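Talk notes -- "The Drawer You Keep Avoiding"
Evening series, Wellow community hall, June
Speaker: Etornam Frimpong

Wait until people have their coffee. The urn is slow in that hall and there's no point starting over the noise of it.

Good evening, everybody, and thank you for coming out when it's still light and you could all be sitting on a porch somewhere. I'm Etornam, some of you know me from the Bawa Street tool library, and some of you know me because I've been in your kitchen with my sleeves rolled up. If I've been in your kitchen, don't worry, I'm not naming names tonight. (Pause. Look at Bawa Street table, smile, move on.)

I want to talk about cabinets and drawers, mostly the outsides of them and the edges of them, and then a little about what goes in. I know the talk was listed as "kitchen organizing" and we'll get there, but I've been doing this for 8 years now and I've come around to thinking that people start in the wrong place. They empty everything onto the table, they get tired by lunch, and back it all goes. I did the same thing in my own first apartment, more than once, and my mother stood in the doorway and let me.

So start with the fronts. Take a cloth, warm water, a drop of dish soap, and wipe every door and drawer front in the room before you open a single one. It takes less time than you'd think, and you get to know the room again. You notice which drawer has fingerprints all over it and which one you never touch. That tells you a great deal about where your things ought to live! The drawer with the fingerprints is your best drawer. Whatever you use every day goes in there, even if it means the good serving spoons have to find another home.

(Ask: who has a best drawer full of takeout menus? Hands up. Put mine up too.)

A word on glossy fronts, and this comes up every time. They're lovely and they're easy to wipe, but they show everything. Light gray is more forgiving than white, I think, though my sister would argue with me till midnight. What you want to do with gloss is work with the window. Stand where the daylight slides across the panel and you'll see every streak you left. Stand straight in front and you'll swear it's clean.

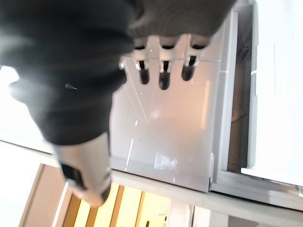
And wipe in one direction, top to bottom, then go over it again with a dry cloth, a soft one, an old T-shirt is perfect. No scouring pads. I don't care how stubborn the spot is. Lay a damp cloth over it, go make your phone call, come back, and try again gently. If you scratch a gloss panel, you'll be looking at that scratch every morning for as long as you own the kitchen, and I say that with love and from experience.

Now the edges. I could spend the whole evening on edges, and at the Surnen branch library I very nearly did. Crumbs and dust love a gap. They love the slot between a cabinet and whatever stands next to it, and they love any little ledge or rail that sticks out far enough to hold them. A butter knife wrapped in a thin damp cloth will get into most of those places. An old toothbrush for the corners. Go slowly along the ledge with the cloth folded over your finger, and turn the fold when it gets gray. Then, and only then, do the floor.

(Hold up the knife and cloth. They're in the blue bag, side pocket. Pass them around if it's a small group.)

All right, opening things. One drawer at a time -- I mean it, one. Pull it out as far as it wants to go and no farther. Take everything out, wipe the inside, and look at what you've got before you put anything back. I once helped a lovely man over on Lesell Avenue who had 331 twist ties in one drawer. I know the number because he counted them himself, on the spot, with great dignity, and then he kept 7. I thought that was a very fair settlement.

If a drawer is sticking, please don't go at it with your shoulder. Take the weight out first and look along the runner with a flashlight. Half the time it's a spoon handle or a birthday candle that slipped over the back. If it's still catching after that, bring me the measurements at the tool library and we'll talk about runners, which is a whole other evening and I would enjoy it very much.

(If running long, skip to the questions here. If not, tell the jam cupboard story, short version.)

Last thing before questions. You don't have to finish. I've met people who felt ashamed because they did two drawers and stopped. Two drawers is a good Saturday morning's work -- change that to "a good morning's work" -- and the rest will be there next week. I still have a cupboard over the fridge that I haven't opened since we moved in, and I have a fairly strong suspicion that there's a fondue set in it.

Questions. Repeat each one out loud, the back row can't hear. Someone will ask about vinegar: fine on glass, be careful on stone, and test a hidden spot on anything else. Someone will ask about drawer liners: yes, if you'll really take them out and wash them.

Handout is by the door, one per household, please. Remind them the cloths in the basket are free and there are plenty left over.

Take the urn back to the kitchen. Lights are behind the coat rack.

Contact: Etornam Frimpong, Bawa Street Tool Library | Copyright, all rights reserved | Back to top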